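회사 소개

물건을 제자리에 돌려놓는 일을 좋아하는 사람들이 모였습니다

플론디츠(Plonditz)는 장난감과 작은 생활 소품을 모아 분류하고, 필요한 곳에 다시 나누어 보내는 회사입니다. 어린이집, 동네 도서관, 놀이방에서 쓰던 물건이 상자째 들어오면 저희는 뚜껑부터 열어 봅니다. 오늘은 뭐가 들었을까, 이 순간이 아직도 제일 신나요!

시작은 흥 마익(Hưng Mạch)의 집 거실이었습니다. 아이가 다니던 유치원이 이사하면서 내놓은 소꿉놀이 상자 네 개를 떠안았는데, 짝을 맞추고 닦고 나누다 보니 한 달이 훌쩍 지나 있었다고 합니다. 그 뒤에 볼라 선생님으로 불리던 부콜라 발로군(Bukola Balogun)이 합류했고, 2021년 12월에 지금의 작업장으로 옮겨 왔습니다. 지금은 모두 52곳의 기관과 물건을 주고받습니다.

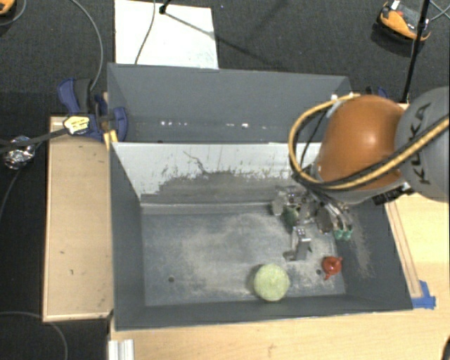

분류는 저희가 가장 오래 이야기하고 가장 자주 고치는 일입니다. 처음에는 색깔별로 나눴다가, 다음에는 크기별로, 지금은 '같이 놀 수 있는 것'끼리 모읍니다. 찻주전자 모양의 작은 빨간 장난감은 색으로 치면 빨간 블록 옆에 가야겠지만, 저희 작업장에서는 컵과 접시를 만나러 갑니다. 연두빛이 도는 동그란 것들은 늘 토론거리예요. 과일 가게 놀이로 보낼지 공놀이로 보낼지, 점심시간까지 이어진 적도 있습니다. 회색 통은 바닥이 허옇게 쓸리고 긁혔어도 계속 씁니다. 깊이가 있고 나란히 붙여 놓기 좋아서 새 통을 들일 생각은 아직 없습니다.

꾸러미에는 이름을 붙입니다. '데숨(Desum)'은 부엌 놀이, '몰포트(Molport)'는 탈것과 길 놀이 꾸러미입니다. 빠진 조각이 있으면 목록에 그대로 적어 보내고, 나중에 비슷한 짝이 나오면 따로 챙겨 드립니다. 지난 11월에는 54번 꾸러미의 잃어버린 냄비 뚜껑을 전혀 다른 상자에서 찾았는데, 다 같이 박수를 쳤습니다.

작업장은 다으델렌(Dağdelen) 건물 4층에 있습니다. 구경 오시는 분도 언제나 환영이고, 집에 짝 잃은 찻잔 하나만 있어도 가져오세요. 어울리는 주전자를 함께 찾아보겠습니다.

방문 및 기증 문의: 내선 2046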